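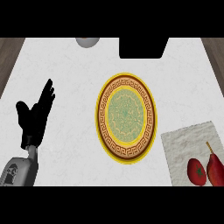
Figure 4. Rendered view of an ornate plate on a pale, faintly veined tabletop.

Search this journal Search Advanced search

4.2 Glaze wear on decorated tableware

Decorated plates from the Vomstead and Plilden potteries were compared after repeated machine washing. Each plate was washed for 1040 cycles at a fixed water hardness, and surface gloss was read at 10 points along the rim. Loss of gloss was greatest where the pattern had been applied over the glaze — chiefly in the reds and the gilding. Patterns laid under the glaze showed little change.

The Plilden plates lost nearly 5 per cent more gloss than the Vomstead plates. We attribute this to a lower final firing temperature, although the kiln records for July are incomplete. Staining by tea was tested separately and did not follow the same order. Unwashed plates from each pottery were kept in the dark as controls, and their readings are given with the main results.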